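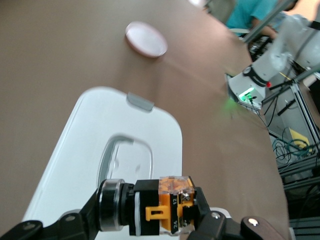
Ancestor in a three-year regiment, but the pension card shows two units

Posted by millpond_marge

Hello all, and thank you for having me, I've been reading along since October and finally have something to ask. My great-great-grandfather enlisted as a private in an Ohio infantry regiment and by family account served the full three years. His pension index card, though, lists that regiment and then a second one under it, with a different company letter. My cousin Adjoa Gyamfi has been typing up the family letters (she's up to almost 3000 lines, bless her) and there isn't one word in them about a transfer. He complains about the coffee, his boots and a sergeant he calls "the Deacon," and then the letters just stop for a whole winter. Could he have been two different men mixed together?

Reply from Bokier

Welcome, Marge! Two units on one card is very common and I wouldn't start splitting him into two men yet. When a three-year regiment came to the end of its term, the original men who hadn't reenlisted went home, and the veterans and later recruits were often consolidated into a smaller battalion or moved to another regiment altogether. If he joined up late as a recruit, he still owed time when the others mustered out. Do you have his muster-in date, or only the regiment's?

Reply from sedero_41

I'll disagree a little with Bokier, in a friendly way. The winter gap makes me think hospital, and after hospital the Veteran Reserve Corps. Men who couldn't march anymore were sent there to guard depots and prisons, and it shows up on cards as a second unit. My own fellow went that way after a fever, and the family never mentioned it either. I think some of them were a bit ashamed of it, which is a pity when you read how long their guard shifts were.

Reply from Bokier

Could be, but the Reserve Corps is usually written as V.R.C. on the card, and Marge says "a different company letter" as though it's a regular regiment. Marge, what does the second line say, exactly as written?

Reply from millpond_marge

Oh, I should have put that in! It says Co. 8, and then something I read as "U.S. Vet" and a smudge. I thought the 8 was a badly made B, so I called it a letter. I only have his own muster-in from the family Bible, and that just says "in the fall."

Reply from sedero_41

Well now! The Reserve Corps had some numbered companies, so I'm feeling rather pleased with myself.

Reply from Bokier

Fair enough, I'd lean your way with that reading, though I'd still like to see the smudge. There were other veteran units with U.S. in the name. Order the compiled service record and the full pension file too, Marge. The surgeon's certificates in the pension will tell you far more than the card does.

Reply from millpond_marge

You're both so kind. I'll send for the two of them and ask Adjoa to look again for any hospital names in the letters from before that winter. She did say there was one page she couldn't make out.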